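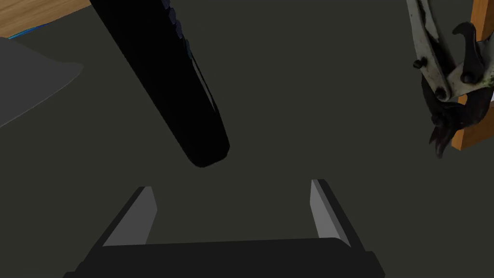

Jollside Automation Working Group
Minutes of the meeting held September 26, 2019

1. Minutes of the previous meeting
Approved with one correction: the number of trial runs under item 4 should read 556.

2. Bench tidying trial
The group received the Trandero report on simulated handling of hand tools. Of 1,868 attempts to pick up a tool and return it to its place, 811 were completed without help. Tools with a plain handle gave the best results. Clamps and pliers remained difficult, and most failures came when a tool was resting against wood or another tool.

Members discussed whether the work could move to the shop floor this year. The view of the meeting was that it could not. Staff will continue to clear benches at the end of each shift.

3. Household tasks
The Relano proposal on kitchen clearing was noted. Two members asked for cost figures before any further discussion. Deferred.

4. Wanigasekara site
Access to the test room was confirmed through December. The lock on the side door is still to be repaired.

5. Actions
Trandero to supply failure results by type of tool.
Relano to submit costs in writing.

The next meeting will be held in December.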